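Zesdale Forums > Service Robots > Evaluations and Purchasing

Thread: Piltadgate kitchen package, anyone past the trial stage?

gridfin wrote:
We have the Piltadgate kitchen package on evaluation. For those who haven't seen the quote sheet: it is the dish-handling software plus hand calibration and remote support, sold on top of a two-armed robot you already own. List price is 3557 per seat, per year, hands not included. Setup is a standard counter, double sink, roll-up rack over one basin, pull-out dish rack below. Cups and a plate only so far.
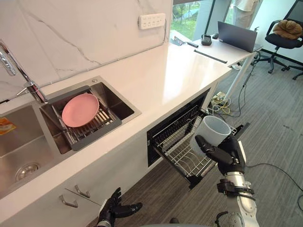 Filed under: Manipulation / Household / Trial reports

The cup grasp holds up better than I expected with the rack pulled out. My issue is the contract. Support is billed in blocks of 20 hours and recalibration counts against the block. Has anyone negotiated that down?

torque_spec wrote:
We got recalibration moved out of the block, but only after asking for it in writing before the trial ended. Ask for the log export at the same time. It is a separate line item and easy to miss.

I disagree on the grasp. A cup held in the air says little about the package. The hard part is a cup lying on its side on bare rods. It can roll, and the fingers have to get in close to the rack without catching on it. Do you have anything from the sink side?

gridfin wrote:
Yes. My colleague wrote up the sink work for our internal review and agreed to have her part posted.

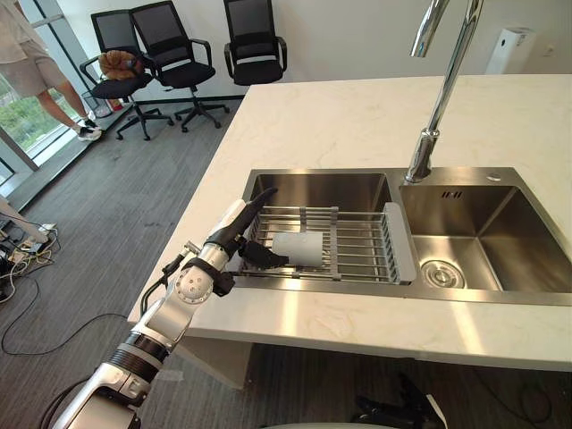 Marlies Leitner
Test engineer, manipulation group

The sink task uses the default approach, no custom waypoints. The rods run parallel and the supplied profile treats the rack as a flat surface with a fixed offset. That is adequate for a cup on its side. I would not trust it for cutlery, and the vendor does not claim cutlery in this version. Cycle limit was left at 40 seconds. Raising it is a config change, but the value resets with each update, and this should be in the manual.

The strap at the wrist is worth checking at the start of every session. The support checklist does not mention it.

halfduplex wrote:
Fixed offset is a strange choice. Those racks sag in the middle. Trummer fits a plane at run time and you can watch it do so in the viewer. It costs more, but you do not have to remeasure when somebody swaps the rack.

torque_spec wrote:
Trummer also wants up to 200 demonstrations before it will sign off on a new object. I know which one I would rather explain to purchasing.

halfduplex wrote:
For a new object class, not for a new cup. We added mugs without any. Read the terms again.

gridfin wrote:
Can we keep this on the Piltadgate package. For the sag question, the cup was near the middle of the rack: 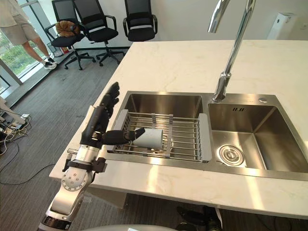
Thumb around the cup, fingers over the rim of the sink.

Direct sun on the counter is a condition I wanted covered, as the datasheet only says "indoor lighting". The rack has gray clips along its rails and they matter too. A cup between two clips has less room to move sideways, so a bare rack would be the harder test. We have not run one.

vreisinger wrote:
Verena Reisinger here, I do integration for Amotness. We resell the package, so weigh this accordingly.

The offset is editable per rack. It sits under surface profiles, second tab – not under hand settings, where most people look. Run-time fitting is planned for the January release. I would not buy on the strength of a release note, but it is on the list.

On wrist straps, agreed. I will pass it on for the checklist.

halfduplex wrote:
Planned for January was also the answer last year.

vreisinger wrote:
Last year it was the force limits, and those shipped late. The criticism is fair, the feature is a different one.

gridfin wrote:
Thanks, found the tab. One more for the people asking me about clearance at the lower rack. The thumb tip is just above the cup and the cup is on its side, so there isn't much room for error in height.
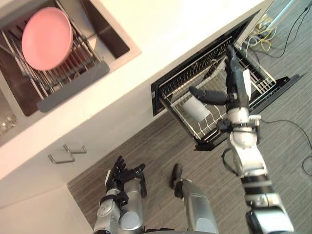 Open points before we sign (edited 2019-09-14)

Recalibration outside the support block, in writing.
Log export included in the seat price.
Cycle limit to survive updates.
A stated clearance for the lower rack with the thumb open. The datasheet gives a figure for the closed hand only.
Plates. The supplied profile covers flat plates on the sink rack, and I want it in the acceptance test together with the cup.

torque_spec wrote:
Add the notice period. Ours renewed by default.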